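**Skiter project - progress note to the Khurana fund, May**

Thank you again for your patience over the winter, and for the kind questions after our last note. We have had a good stretch, and I'm happy to say the drive handling work at our Sikidby bench is moving along nicely.

You may remember that our method has the arm learn each grasp from wrist camera views alone, with no fixed map of the bench. We ran 40 trials with drives in their caddies, and only two ended in a bad grip - down from nine in the previous round, which pleased us all very much.

A drive in its blue caddy at the gripper, then the holder board on the ribbed panel:
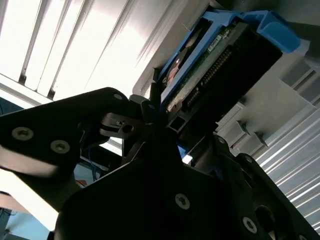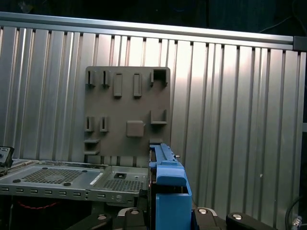

The next step is placing, and I'll admit it is slower going than picking. Tilt is our main trouble, and we are now training on five starting angles to see if the Indska model copes better. We would like to keep the remaining equipment money for spare finger plates, if that is still all right with you. I'll send the full trial log along with the next budget sheet, and we would love to have you visit over the summer.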